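# The loan fee is the wrong price

October 18, 2020

The window shut with the usual list of season-long loans, and Brollau took part as they always do: one full back out, one winger in, both fees undisclosed. 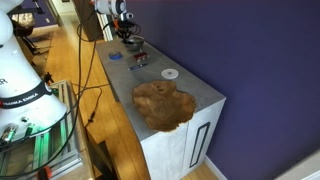

Mirjam Rainer wrote in after my last column to say that a loan is the only honest deal left in football, as both clubs can walk away from it in May and the player at least gets a game. She has followed Gandosden for long enough to have seen a good many of them, and she would rather watch a borrowed winger for a season than a bought one who is kept because selling him would look bad in the accounts.

I agree with the second half of that. My objection is to the first. A loan as now written doesn't let both clubs walk away on equal terms. It gives the lending club most of the control and leaves the borrowing club with most of the risk, and the fee, which is the part that gets reported, measures neither.

Take the deal in its plain form. The borrower pays a fee at the start and a share of the wages each month. The lender keeps the registration, and usually keeps a recall clause that can be used in the winter window. The borrower may have an option to buy at a fixed price. The player can't appear against the lender if the two are in the same competition. Each of those terms has a value, and in most cases only the fee and the option price are argued over at length.

The recall clause is the one I would start with. Suppose a side builds its left flank around a borrowed player in the autumn. If he plays badly, the borrower is stuck with him. If he plays well, he can be called back halfway through, and the borrower has a fortnight or so to replace a player who was, by definition, good enough for somebody bigger. The better the loan works, the more likely it is to end early. I can't think of another contract in the sport where success counts against the party that paid.

Wage share is the second. A typical arrangement is a flat percentage, set before a ball is kicked. It takes no account of whether the player is picked, whether he is injured, or whether he has been sent back to the parent club's physio for a month. Some contracts add a penalty if he plays too few matches, so that the borrower pays more for a player it doesn't want to use. Supporters tend to dislike this clause when they hear of it, and coaches dislike it a good deal more, because it means a line of the team sheet has been filled in by an accountant.

There is a defence of the penalty. Lenders send young players out to be played, and without some pressure they come back having done a season of warm-ups. I accept that. But the penalty acts on selection and says nothing about quality of use. Jenkins, the Brollau forward, had 739 minutes in the league on loan last season, which was enough to keep his parent club content. Much of it came in the last half hour of matches that were already settled, on the wrong side of the pitch, in a shape he won't be asked to play again. On paper the loan was a success. Whether he learnt anything from it is another matter.

Compare that with the midfielder Gandosden borrowed in the same window, who managed 309 minutes before a hamstring injury ended his season. He started 3 matches in his own position, each against strong opposition, and was taken off tired in every one. Under the penalty clause Gandosden owed money. I would say they had done the better job.

The measure ought to be agreed in advance and ought to be more exact than minutes. Starts in a named position would do. So would a simple count of full matches, with injury time out of the reckoning when the club doctor signs for it. Neither is hard to record, and every club at this level already keeps the figures.

I put this to Iestyn Ifans, who thought it would never be accepted by the larger clubs, on the grounds that they have no need to accept it. There are more smaller clubs wanting a loan than there are good players available, and a club that asks for fair terms will be passed over for one that doesn't. He is right about the market as it stands. It is an argument for putting the terms into competition rules, where one club can't be played off against another.

The changes I would make are limited. A recall should be allowed only if the borrower agrees or the player has failed to reach the agreed number of starts. If the lender wants a free right of recall, it should be bought, at a price printed in the contract and paid to the borrower on the day the player leaves. The wage share should drop for any month in which he is away from the club at the lender's request. And the ban on facing the parent side should be at the borrower's choice. Brinby went into a cup tie last season without their first-choice goalkeeper for this reason, and lost it in front of some 200 travelling supporters who had paid full price for their tickets.

The usual reply is that fees would rise. They might. A lender giving up a free recall has given up something of value and will want to be paid for it, and a few clubs would find that they could afford one loan where they used to take two. I would still prefer a fee that covers what is being sold. At present the cheap loan is cheap on the day of signing, and the rest of the cost turns up in January, when the left flank has gone home and the window has a week to run.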